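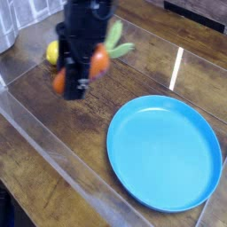

Is the play food ever going to be sorted by kind again, one reader wanted to know after the May newsletter, or should families just bring it back however it comes out of the toy box? The same reader had borrowed the produce set twice and found the peppers mixed in with the breakfast pieces both times.

The short answer is that it is being sorted again. The Wotasard Toy Library now has 54 pieces of play food on the shelf under item number 3052, and the old system of one large bin has been dropped. Pieces came from three different sets over the years, including the Nuketti market set and a box of odds and ends from the Montoya Street playroom when it closed. They do not match in size or color, and the old card inside the lid listed things that left the collection long ago.

The new card has pictures on it in place of a written list. Children who can't read yet can help pack up from it. Fruit goes in the first bag, vegetables in the second, and everything else in the third. Tomatoes are with the vegetables. We had some letters about that the last time and would like to leave it there.

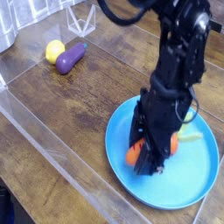
Borrowers often ask what to do with a play food set once a child has finished pretending to cook and has lost interest. Sorting games are the easiest answer and need nothing but a plate and a clear table. Put a few pieces on the table, name one, and have the child move it to the plate. Start with pieces that are hard to confuse, such as the yellow lemon and the purple eggplant, and leave them side by side while the child looks. The blue plate gives a child one obvious place to put things. After a few rounds, switch to asking by color, then by "something you would peel" or "something that grows underground." Older children like to be the one asking.

For two children, give each of them a turn at setting the table and a turn at filling the plate. Twenty minutes is plenty for most four-year-olds. If pieces start going under the couch, it is time to pack up. 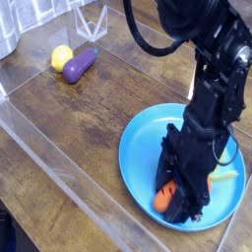 Photo: Wotasard Toy Library / Trulport branch

Cleaning is the other thing that comes up at the desk. Wipe each piece with a damp cloth and a little dish soap, then dry it before it goes in the bag. Please don't run the pieces through the dishwasher. Two of the older ones split along the seam last winter and had to be thrown out. Plates can be washed in the sink with your own dishes.

If a piece is missing when you return the set, write it on the slip and hand the set in anyway. There is no fine for one or two pieces. Many turn up later, and they can be dropped in the return slot at the Trulport branch in an envelope marked 3052.

The set goes out for three weeks and can be renewed once if no one is waiting. Holds can be placed at the desk or by phone until 5 p.m. We are still short of onions and would be glad of one in good condition.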